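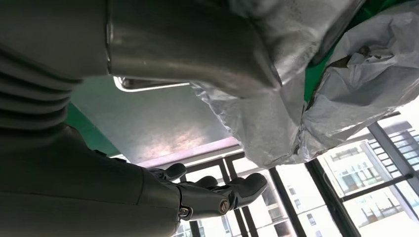
One hand, under the foil and the big cylinder.

Regula Widmer had bought the scale second-hand, and it took 13 evenings before the robot would listen to it. She called the robot Traller. The name came from an uncle who also needed everything told to him two times.

"Once more the left," she said.

Eberhard sat on the floor of the workshop with the laptop on his knees. He had come in August to help her for one weekend, and he was still coming.

"It reaches too high," he said. "It thinks the table is somewhere near Grastell."

"Then tell it where the table is."

He typed. Regula watched the fingers and felt the small shame she always felt when somebody else looked at her work. The wrist was her third one. The first had dropped a mug, and the second she did not discuss.

In her notebook the rule was simple – pick up a parcel, weigh it, put it on the belt. She had written it in one line and it had eaten her whole winter. Her neighbours at the Clundusero building sold children's clothes by post, and they had promised to pay for the motors if the thing could pack until supper without a person beside it.

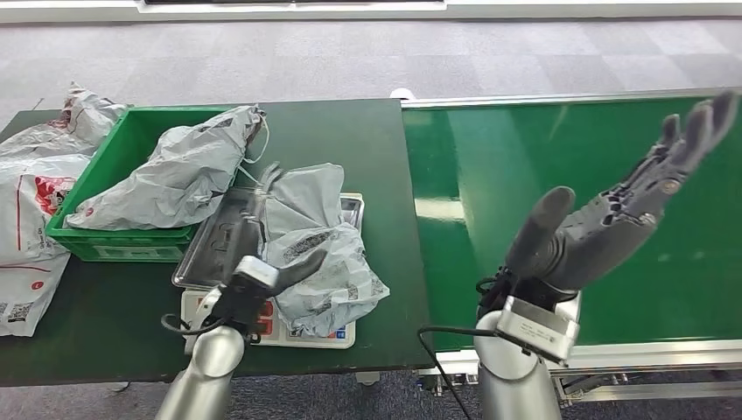 Left hand at the scale, right hand open above the belt.

"What should it say for this one?" Eberhard asked.

"763 grams. I weighed it in my kitchen."

"Your kitchen scale is also second-hand."

"My kitchen scale is my mother's," said Regula, and that was the end of this subject.

She put her palm on the stop button, as she did each time, and bent down until her eyes were level with the tray. Her tea was already cold. Somewhere downstairs a door closed and a child was laughing on the stairs.

"Ready?" he said.

"No," she said. "Start it."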